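Month four of the two-arm build at the Latside workshop, and I'm still not sold. 1/7

The plan, as pitched: a belt, two arms, a laptop, and small orders packed while we drink tea. The plan, as lived: me on a stool, watching a gripper think. 2/7

We've spent £296 on cables, brackets and a second-hand belt from Clastden. None of it was the expensive bit. The expensive bit is evenings. 3/7

People keep sending me the Bokitz video. Lovely video. I'd like to see the 68 takes before it — and what happens when the box is at a funny angle. 4/7

Rigid things I can believe in. Soft things, frilly things, anything in a bag? Show me a whole afternoon of it and I'll come round. 5/7

Also, route your wrist cables before you do anything clever. I've said this at every meet-up since October and been called negative for it. 6/7

Next job is 21 boxes in a row, hands off, no restarts. If it manages that I'll buy the Haldane lot a curry — my wallet feels safe. 7/7

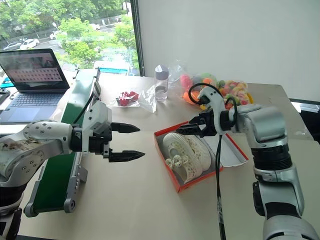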